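Supporters > Help and FAQs

Brellau Town FC Supporters: your questions answered

Welcome, new faces and old! We've had a lovely rush of messages since promotion, so Kaede Nomura and I have sat down and answered the ones that come up most. If yours isn't covered, find us by the tea hut before any home match.

How do I get a season ticket?

Fill in the form at the club shop or on the tickets page. Adult season tickets are £100 and cover every home league match. Cup ties are extra, but you get first pick for those. Renewals close at the end of July, and anything left goes on open sale in August.

Where can I stand, and where can I sit?

Standing is along the whole of the Datden Road side and behind the goal at the river end. The main stand has 440 seats and you can choose any of them unless there's a name on it. If you want noise, go to the river end – it's brilliant down there when we're kicking that way in the second half!

Is there really a crowd record to beat?

There is, and we'd love to beat it! It stands at 1,315, set against Flerkier Rovers in a cup replay. Their fans filled the far bank and sang all night, and we lost on penalties. Flerkier are in our division again now, so put the home game in your diary the moment the fixtures come out.

Who's in charge of the team this season?

Baltasar Gallardo stays on as manager, which made a lot of us very happy in May. Amparo Robles has moved up from the women's side to be first-team coach, and if you saw how her team pressed last year you'll know why people are excited. Rhys Cartwright is captain again. Yes, Paora Cartwright is his younger brother, and yes, they do shout at each other like that at home.

Can I watch matches online?

League rules don't let us stream games that kick off at 3pm, but most midweek matches are shown live with our own commentary. Full replays go up the following morning, and goals are usually online within an hour of the final whistle. 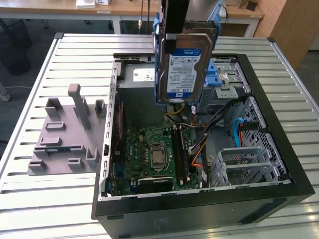
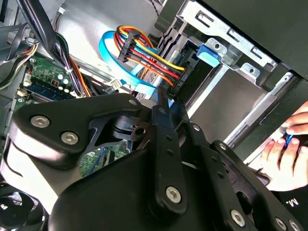 A desktop computer with its side open and a gripper at work.

How far back does the match archive go?

Nine seasons for the men and five for the women. There are a few gaps in the early years, mostly away games. If you've got old tapes or discs in the loft, please, please get in touch. We'll copy them and hand them straight back.

Do you run coaches to away games?

Yes, to every league away match. They leave from outside the Vidal Arms, usually three hours before kick-off, and you can book until noon the day before. Under-16s need an adult with them. Bring a packed lunch and a scarf – the back seats get draughty.

Can my daughter be a mascot?

She'd be very welcome! Mascots are aged five to eleven and we have two for each home game. Places are drawn in September, so put her name in before then. She'll walk out with the team, have a kickabout during the warm-up and keep the shirt.

Are dogs allowed in the ground?

On the standing side, on a lead, yes. Not in the main stand or the clubhouse.

What happens if a match is called off?

Pitch inspections are normally at 10am. We post the result straight away on the club's home page and by text if you've signed up. Match tickets carry over to the new date, and if you can't make it, the shop will refund you up to the day before the rearranged game.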